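Speaker Notes: Dividend Cover and the Small Shareholder
Investor Education Session, Pemden Exchange

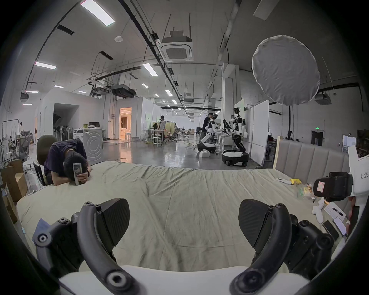
Opening slide. A man resting his head on the edge of a bed, remote control in hand.

Slide 1 - Welcome

Good afternoon, and thank you for attending. My name is Ffion Gronow, and I work in the investor education office of the Pemden Exchange. The session will last until 3 p.m., with time for questions at the end. Nothing said today should be taken as a recommendation to buy or sell any share.

Slide 2 - Where the market stands

The main Pemden index closed November at 2835 points and ended December at 2796. The fall was small, but it came during the weeks when several listed companies announced their final dividends. Our office received many letters asking whether those payments were safe. Today's talk sets out how a shareholder may begin to answer that question from published accounts.

(Pause. Ask how many in the room hold shares directly and how many hold them through a fund.)

Slide 3 - What dividend cover means

Dividend cover is the profit earned for each share divided by the dividend paid on each share. A company that earns six cents and pays three has a cover of 2. If cover falls below one, the company is paying out more than it earned in the year. It may do so from reserves, and the law here permits this within limits, but it cannot continue for long.

Point to the formula on the slide and allow time for people to copy it down.

Slide 4 - Two listed companies compared

Huleda, the cement producer, reported a cover of nearly 3 last year. Its board kept the dividend unchanged and used the balance to repay a bank loan. Antal, which operates grain stores, paid a higher dividend from lower profits, and its cover fell to just above one. The board of Antal stated in its annual report that it expects to review the policy after the next harvest.

Stress that neither policy is wrong in itself. A shareholder who depends on the income will read these figures differently from one who plans to hold the shares for many years.

Slide 5 - Cash as well as profit

Profit is an accounting figure, and dividends are paid in cash. Please turn to the cash flow statement in your handout. Stustia, the shipping agent, showed a healthy profit, yet much of it was still owed by customers at the year end. The company borrowed to pay its interim dividend. The borrowing is disclosed in the notes to the accounts - page references are in the handout.

Slide 6 - Where to find the documents

Annual reports may be read free of charge in the Exchange library or requested from the company's registrar. Shareholders who have changed address should inform the registrar in writing, as unclaimed dividends are held in a separate account until a valid claim is received.

Slide 7 - Questions

Take questions from the floor first, then the written cards. Refer any question about a personal tax position to the help desk in the lobby.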